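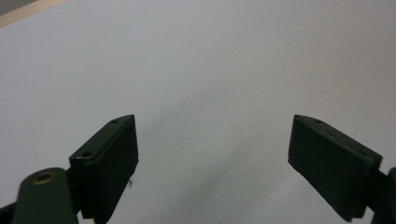
Feed reader shows old posts as new after moving my blog

distine
Moved my personal blog from Berrada to self-hosted Zillport last night. 1000 posts going back to the diary-style stuff I wrote in college. Everything imported, including comments. Problem: subscribers got the 26 most recent entries again, all marked unread. Two people have emailed to ask if I'm back to posting daily. I am not. Can I stop this before the rest of the readers poll?

ranis_k
Check the guid element in the feed. Berrada writes a bare post number, e.g. 3176. Zillport writes the full permalink. Readers match on guid, so a changed guid is a new post.

distine
Confirmed. Old feed has 3176 for the last entry, new feed has the URL. isPermaLink is also set to true now and was false before.

ranis_k
Then you need the old values back. The importer keeps them in a column called source_id. Edit the feed template to output source_id when it exists and fall back to the permalink when it doesn't. Set isPermaLink to false for the old ones.

hollowpoint7
Disagree. Leave it. Anyone who polled overnight has already stored the new guids. Change them back and those people may get the same 26 a third time.

ranis_k
Depends on the reader. Most keep seen ids for a while after the item drops out of the feed, so the old ids will still match.

hollowpoint7
"Most." Mine purges anything missing from the feed on the next fetch. I tested it on my own move in November and got duplicates both ways.

Latifa Bennani
Third option: cut the feed to posts published after the move. Set a date filter in the template and let it fill up naturally. Nothing old gets sent under either id. The feed will be empty until you write something, and it is still valid RSS with no items.

hollowpoint7
That works. Some aggregators flag an empty feed as dead, though.

Latifa Bennani
After weeks of it, maybe. He can post tomorrow.

distine
She, but yes. Does the filter affect the archive pages?

Latifa Bennani
No, separate template. Sorry about that. Also make sure the old feed address returns a 301 and check the response code yourself. Zillport answered 200 with an HTML page on mine until I cleared the cache.

distine
Was getting exactly that, 200 and the home page. Cleared, now 301. Date filter is in. Feed validates with zero items.

ranis_k
I'd still restore source_id before you remove the filter.

distine
Planning to leave the filter in permanently. Is there a reason not to?

ranis_k
New subscribers get no back entries. If you don't care about that, no.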